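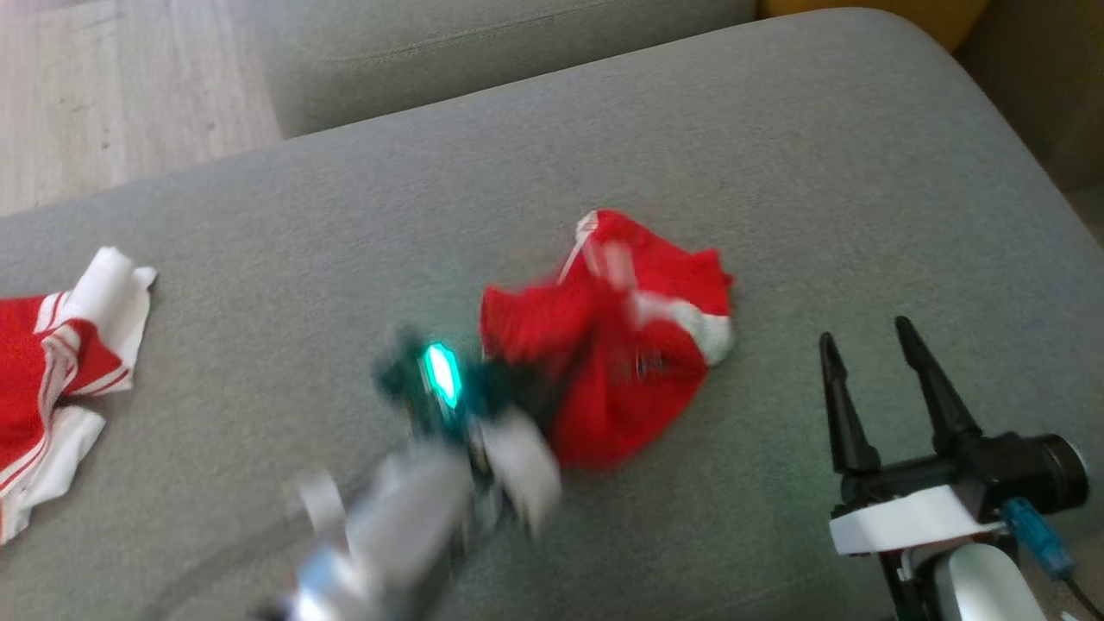
Aoi Amano

6. Recording a garment task by teleoperation

This section covers recording demonstrations of the garment pick-up task with the Juneo two-arm unit and the Skularau hand controllers. It assumes that both arms have been homed (section 4) and that the head camera has been aligned (section 5). For teaching by hand with the motors released, see section 7.

Last revised Mar 31, 2020

6.1 Preparing the work surface

1. Park the unit facing the seat and lock the base.

2. Remove hard objects from the seat: remote controls, keys, coins, hangers. Cushions that stay on the furniture may be left in place.

3. Lay out the garments. Use at least two per recording. Leave one flat or loosely folded and drop another so that it lands in a heap. A crumpled garment is harder to grasp, and the policy needs more recordings of it.

4. Leave a gap between garments wide enough for an open gripper.

5. Check the head camera view on the operator screen. Both grippers must be visible when the arms are in the ready position. A garment near the border of the view is acceptable if it is not the one to be picked up first.

Note: Garments of the same color are allowed. Red on red is a useful case, as the policy has to separate the pieces by shape and trim. Do not use garments with exposed pins or metal hooks.

Caution: Soft upholstery gives way under load. The force limit set for a table does not protect a seat cushion. Load the profile named SOFT before the first recording.

6.2 Starting the session

1. On the operator screen, open Record and select New task.

2. Enter the task name. Use the same name for every recording of the same task, including capital letters.

3. Set the maximum length to 1288 frames. Longer recordings are cut at this limit and marked incomplete.

4. Put on the hand controllers and hold both in the neutral position.

5. Press and hold both thumb switches for 3 seconds. The arms move to the ready position and begin to follow the controllers.

Caution: The arms follow at once. Do not engage the thumb switches while another person is within reach of the unit.

6.3 Performing the demonstration

1. Press the left pedal to begin recording.

2. Select the arm that is nearer to the garment. Bring its gripper down with the fingers open.

3. Close the fingers on a raised fold. On a heaped garment there is usually one near the edge. Avoid grasping through to the cushion. If the upholstery lifts with the garment, open the fingers and try again without stopping the recording.

4. Keep the other arm clear of the fabric, with its gripper open, until it is needed. Hold it still. Small idle movements are recorded and will be learned.

5. Lift the garment straight up until it no longer touches the seat.

6. If the task includes a handover, bring the second gripper to a free corner, close it, and pause briefly before opening the first.

7. Place the garment at the target position and open the fingers fully before withdrawing.

8. Press the left pedal again to end the recording.

Note: Fast arm movement blurs the gripper and the nearby fabric in the head camera image. A few blurred frames do no harm. If the gripper is blurred during most of the approach, repeat the demonstration at a lower speed. Setting the controller scale to 400 is suitable for new operators.

Note: Failed grasps followed by a successful one should be kept. Recordings that end without the garment in the target position should be discarded with the right pedal.

6.4 Between recordings

1. Return both controllers to neutral and release the thumb switches.

2. Wait until the arms have stopped.

3. Rearrange the garments. Change the position and the amount of folding each time. Do not rebuild the previous layout.

4. Check that no cable is caught under an arm or between the arm and the furniture.

5. Wipe the finger pads if lint has collected on them.

6.5 Checking and exporting

1. Open Review and play back each recording at double speed.

2. Confirm that the gripper position trace has no gaps. A gap longer than ten frames makes the recording unusable.

3. Mark the frame of first contact. The software suggests one from motor current, but thin fabric often gives too small a signal, and the suggestion may be late.

4. Select Export and choose the Clestbridge format.

5. Keep the original files until the export report shows no errors.

If the report shows error 3875, the head camera and arm clocks have drifted apart. Restart the unit, repeat the clock check in section 5.3, and record the affected demonstrations again. The existing files cannot be repaired.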